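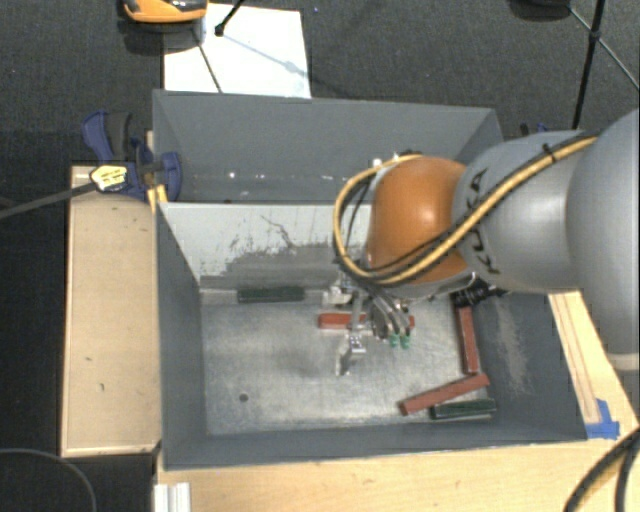
Thread on avgolemono, because three people asked after I posted my bowl last night and I keep typing the same answer.

First, where mine comes from. I learned it from Despina Liapis, who ran the lunch counter at Papadakis when I worked there. She made it every morning in January and then whenever someone on staff was sick.

The soup is chicken broth, rice, eggs and lemon. That's the whole list apart from salt and pepper. If your recipe has cream or cornstarch in it, it may taste fine but it's a different soup.

Broth: one whole chicken, an onion cut in half, a carrot, a bay leaf, water to cover. Bring it up slowly and skim it. Low simmer until the legs pull away easily. Mine takes 90 minutes. Strain it and pull the meat.

You want 2 quarts of broth at the end. If you have more, boil it down a bit. If you have less, add water. It doesn't need to be exact.

Rice: half a cup of short grain. I've used arborio and I've used the cheap sushi rice from the store in Gutetstead. Both work. Long grain stays too separate and the soup comes out thin.

Cook the rice right in the broth. Salt it now. Lemon covers up a lack of salt at first and then you notice it halfway down the bowl.

Eggs: three large, room temperature. Lemons: two, juiced and strained. Have an extra one on the counter.

Whisk the eggs by themselves until they're foamy, a full two minutes. Then whisk in the juice. Despina separated hers and beat the whites first. I've done it both ways and the soup is a little lighter her way, but I don't bother on a weeknight.

Turn the heat OFF under the pot before you do the next part. Wait five minutes.

Ladle hot broth into the eggs in a thin stream, whisking the whole time. One ladle, then another, then a third. The bowl should feel warm on the outside. Then pour it all back into the pot slowly and stir.

Do not let it boil after that. If it needs more heat, use the lowest flame and keep the spoon moving. When it coats the spoon, you're done.

If it curdles — and mine has, plenty of times — take out a few cups, blend them and stir them back in. It won't be silky but you can serve it.

Chicken goes back in at the end, or on a plate on the side with oil and oregano. My mother-in-law, Vasiliki Tsolakis, only serves it on the side. She thinks meat in the bowl is for restaurants.

Vlasta Hoxha asked about dill. I like it. Vasiliki doesn't. Put it on the table and let people decide.

Cúc Lục asked if it works with orzo. Yes, same amount, but it drinks up the broth faster. Keep an extra cup of broth back for thinning.

Leftovers: it will set up thick in the fridge. Reheat it gently with a splash of broth or water. I don't freeze it once the eggs are in. I freeze the plain broth and do the eggs fresh.

Someone also asked about bottled lemon juice. I tried it once and it tasted flat and a bit bitter. Buy the lemons.

Serves six with bread, or four if it's all you're having.

Adding this since it came up in the replies: yes, you can use boxed broth. Get low sodium, and simmer it with the onion and some chicken thighs for half an hour first. Take the thighs out and shred them.

Meatball version (youvarlakia) is a separate thread. I'll write it up when I've made it again and measured things.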